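3.2 Household Sorting and the Condition of Collection Containers

The second part of the survey concerned the containers in which residents kept small discarded electrical items before drop-off. Earlier work in the Barasa district (Makori and Shemweta) treated the container as a fixed cost and did not ask how its surface changed with use. Interviews held in November suggested that this was a mistake. Many residents said they judged a collection point by how clean its bins looked, and several had stopped using one for that reason alone. Gloss was the feature they mentioned most often, and it is also the hardest to score, as the same surface can look bright or dull depending on the angle of the light (Figure 4).

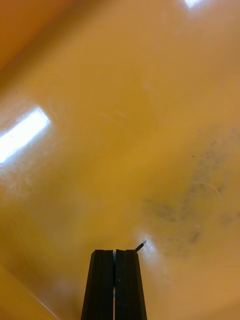 Vol. 16, No. 2, p. 325

Scoring was therefore done by two raters working separately. Each rater used a five-point scale, with one standing for a surface judged unfit for further use and five for a surface with no marks that could be seen at arm's length. Where the two scores differed by more than one point, a third rater, Joyce Simiyu, made the final decision. The scale was tested first on containers from the Wernell depot and then applied without change at the remaining sites.

A total of 1024 households returned the written form. Of these, 70 gave no answer to the questions on appearance and were left out of this part of the analysis. The remaining forms were grouped by distance from the nearest collection point and by type of housing. Renters in apartment buildings gave lower scores to shared containers than owners of single homes did, even where the raters had found no difference in condition.

Wear was not spread evenly over the containers. Flat upper surfaces, where people rest an item before letting it go, tended to fade and scuff sooner than the sides. Yellow plastic showed this as pale, chalky patches, while darker plastic showed mainly scratches.

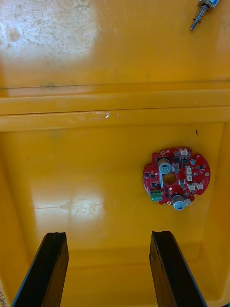 The effect on public opinion was stronger than the effect on service life. Depot managers in Zurkier replaced containers only when they split, and saw no reason to act on faded color. Residents in the same town took faded color as a sign that the point was no longer being emptied, and some carried their items home again. Kimaro and Chauhan report a similar gap between managers and users in their study of glass collection, although their sample was limited to one town and did not include renters.

Cleaning schedules explained only part of the difference between sites. Points that were washed monthly scored higher than those washed twice a year, but the gain was small for containers already in poor condition. The cost of washing is taken up in Section 3.3, together with the replacement terms offered under the Jullivel contract.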